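Zosis: Task Planning for a Two-Arm Sorting Bench
Tirstead student project report, May 8, 2024

Zosis is our planner. It reads a list of parts, decides which arm goes first, and sends short motion goals to the controllers. We started in March with one arm and a pile of hard-coded poses, so seeing a plan built from scratch still makes us grin!

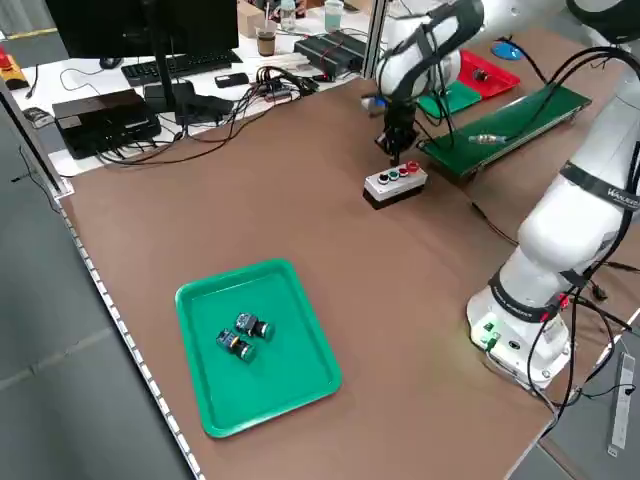 Figure 1. Gripper over the workbench near the push-button box, with two green-headed switches in the green tray.

Perception came next. Luo, our pose estimator, was trained on 118 labeled views and returns a tray, a position and an angle for each part. We love how small it is (one file, no odd dependencies). 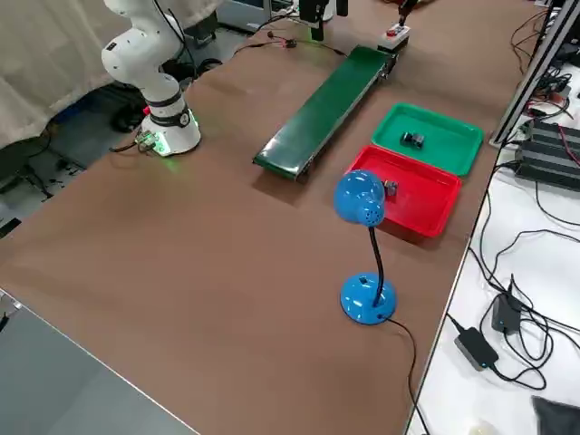
Most of our bugs were in timing. Both arms can reach the belt, so Zosis now locks that space before it plans a path through it. We replayed 100 saved plans in the Vusance simulator and 21 hit a lock timeout. Raising the wait to 2 seconds cleared most of them.

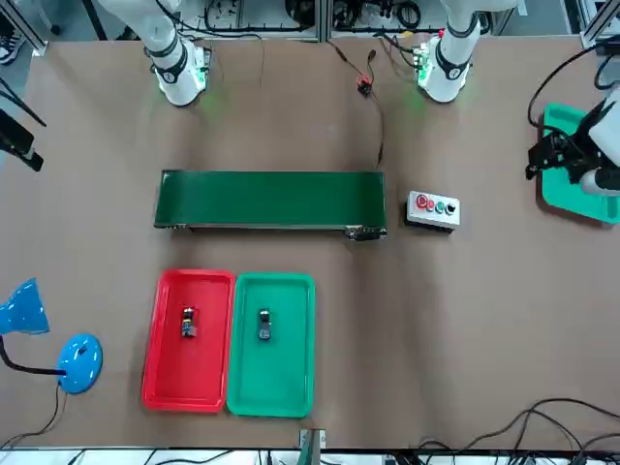

The rest come from stale poses, when Luo's answer is older than the plan using it. Adding a timestamp check is next on our list.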